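3.2 The play board and the blocks

I'll admit I got a bit attached to this part of the study. We wanted a surface kids could treat as their own patch, so at the Birside room we went with a plain wooden board, pale enough that bright colors really pop against it (my desk at home looks gloomy by comparison!). The shape blocks are the chunky plastic kind in red, blue, yellow and green, easy for small hands to grab.

What I cared about most was how the blocks get spread out before a child sits down. In our July pilot at Kekumley we lined them up neatly by color, and the kids just copied our neat line back to us, over and over. So we switched to a loose row toward the back of the board, as in Figure 2, and left the front open for building. 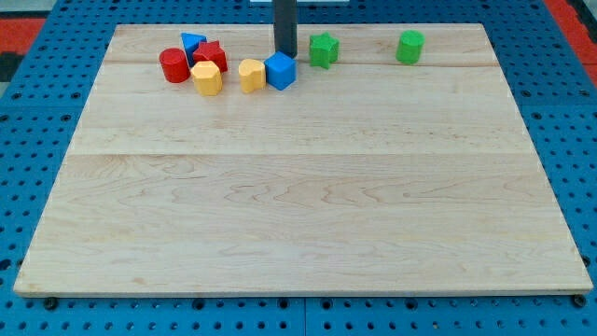
Figure 2. Shape blocks set out in a loose row along the back of the board.

The other thing we changed was the mix of shapes. Stars and hearts get picked up for being stars and hearts, and then we learn very little about sorting! Cylinders and cubes are duller, but they stack, so we kept both kinds in the set. Across all 200 sessions we logged 1613 separate block moves, and I went through every one of them myself (with a lot of coffee). Section 3.3 covers how I coded them.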